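4.2 Sorting small items in the playroom

Claims that table-top arms are ready for household chores rest mostly on single successes. We wanted a less forgiving test. The playroom task, built in simulation after the Kondov layout, gives a white arm fixed to a wooden table a dull job: put small items in the right part of a lettered bin. The shelving, the rug and the red chair play no part in scoring.

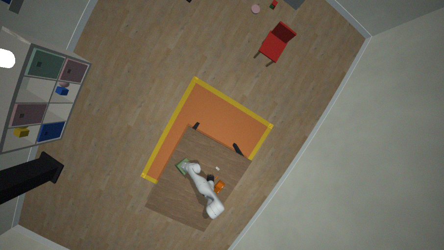 4.3 Protocol

Each policy was given 100 attempts, with a limit of 90 seconds per attempt. Raphaël Arnaud wrote the scoring rules and Aileen Talavera applied them without knowing which policy was running. An item dropped on the tabletop counted as a failure, even if the arm later picked it up. We think this is fair -- a parent would not praise a helper for the second try at a toy block. The small white piece on the open tabletop was left in play throughout.
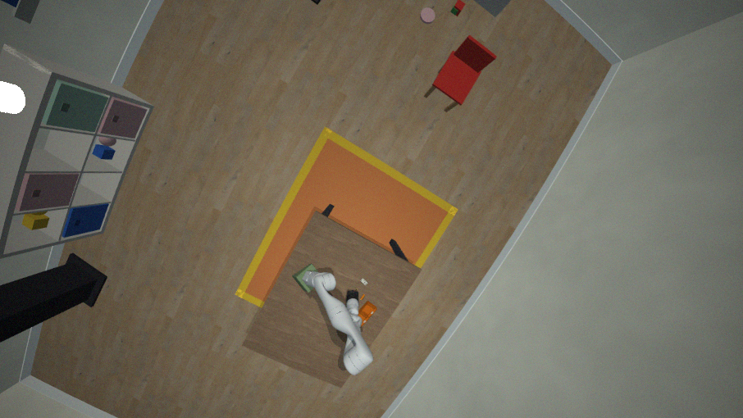 4.4 Reading the labels

The Havlíček baseline completed 24 attempts. Its authors at Stovthorpe suggest that grasping is the weak point, but our logs do not bear this out. Many failures came after a sound grasp, when the arm had to choose among the compartments marked E, K and A. Shadow is a likely cause, although we have not isolated it. The Zastport policy, trained on 389 demonstrations, did better on E and no better elsewhere. Neither result supports the word "ready."
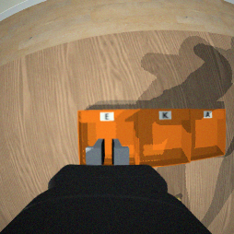
Figure 3. Open gripper over compartment E of the sorting bin. Much of compartment K is in shade.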